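Students get to grips with household robots at Clurov

The robotics club at Clurov College has begun its most ambitious project yet, and if the noise coming from the ground-floor lab on Tuesday evenings is anything to go by, its members are loving every minute of it.

The club, which has 15 members this year, is preparing for the Kilovgate Challenge, a student competition in which teams teach a robot arm to tidy up. Entrants are given a set of everyday items and some simple furniture, and have to get as many things put away as possible before the clock runs out. Marks are lost for anything dropped or knocked over, and for drawers left open at the end of a run.

It sounds easy until you try it! Drinks cans have been the club's main headache since the start of term. They are slippery and light, and a grip that is a touch too firm will leave a dent. Drawers are nearly as tricky. Pull at a slight angle and they stick, pull too hard and the whole cabinet wants to come along too.

"I thought we would spend all our time on the clever stuff," said Hằng Tôn, the second-year student who captains the team. "We spent the first month on handles. I dream about handles. But the first time it opened a drawer on its own, everybody screamed, and someone from the library came down to see what had happened."

The students train the arm by guiding it through each job themselves, over and over, while the computer records every movement. Those recordings are then used to teach the robot to do the same job without help. So far the club has collected 334 of them, and a chart by the lab door shows who has done the most. (Hằng is second, and would like it known that she was off for a week with a cold.)

Members take turns in pairs. One drives the arm and the other resets the furniture between goes, moving things about a little each time so that the robot doesn't simply learn one fixed layout. A session lasts 2 hours, although the lights are often still on well after that.

Marlene Kowalchuk, who teaches engineering at the college and started the club, said she had been delighted by how quickly the newer members had settled in.

"Half of them had never written a line of code in September," she said. "Now they argue with me about wrist angles, and quite often they're right. I had one student come to the open evening because her friend wanted company, and she now looks after all our training data."

The club's budget has had a welcome lift from Lorkano, a local engineering firm, which has paid for spare gripper fingers and a new computer. Two of the firm's staff have also been coming in to help with the software. The team had been running its training on an old machine that took all night to finish, so the difference has been huge – results from one session can now be looked at before everyone goes home.

The regional round takes place in December at the Vandenberghe Centre, where 48 teams will compete over a single day. Clurov reached the second stage last year with a much simpler robot on wheels, and finished just outside the prizes. This time the club is entering the manipulation class for the first time, up against several colleges that have been doing it for years.

Hằng is not worried. "We've watched the videos from last year and there were some very good teams," she said. "But they all slowed right down when it came to the drawers, and drawers are our thing now."

Before then the club plans to hold a practice run in front of an audience, with the full rules and a proper countdown. Families and students from other courses are welcome to come along and watch, and there will be a chance to have a go at driving the arm afterwards – under supervision, and with empty cans only.

The club is also still taking new members, and no experience is needed. Anyone at the college who would like to join can turn up at the lab on a Tuesday from 5pm, or leave a note for Marlene at the engineering office. 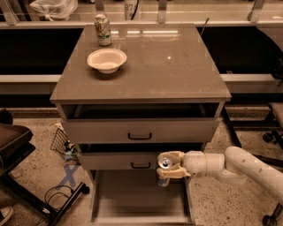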